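Sofa throw

A sofa throw (also lap blanket, couch blanket) is a small blanket kept on a sofa, for warmth or for looks. Smaller than a bed blanket. Cotton, wool, fleece, acrylic. Often sold to match the upholstery, grey on grey being a common pairing.

Folding. Usual method: take two corners, lift clear of the floor, shake out, bring ends together, halve again. Then over the arm or back. Twisted throws need straightening frist or the creases stay in.

Sizes vary. A Kimer lap throw is 90 by 133 cm, the Boter one is shorter. Washing mostly cool, see label.

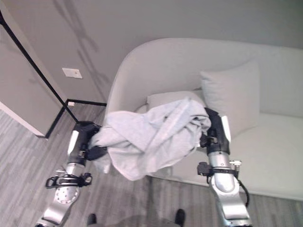

Light grey blanket, still bunched, held up at a pale grey sofa.

See also: bedspread, quilt, antimacasar.

Comments (2)
Rania Twal: Mine never stays on the arm.
Wilfredo Lumbao: Wool ones do, fleece slides off

24 shares | Contact | © Castel Home Reference | Back to top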